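January, notebook, Hartley bathroom

Chrome day! Beverley and I got stuck into the fittings and I love how the metal sits against the beige. Such a warm wall colour, and it makes every bit of shine look twice as good. Kieran has to see this before he picks anything for Tavuma.
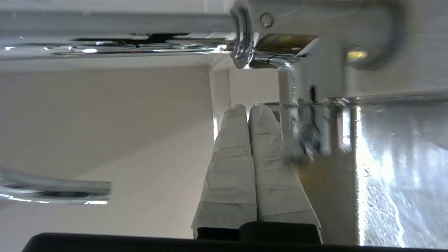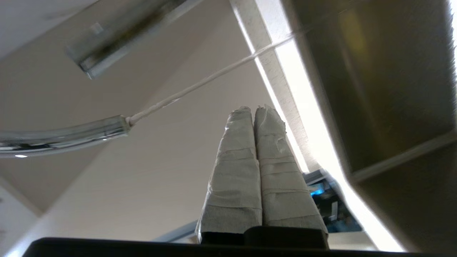
What should we clean chrome with?
Warm water with a drop of washing-up liquid on a soft cloth, then buff with a dry one. Keep scouring pads and bleach well away.

Next: ask Imogen for 6 more soft cloths.

Filed under: Bathrooms, Fittings

Recent entries
Mixing the beige for Drisunham
Ashley's hinge trials
Grout, second go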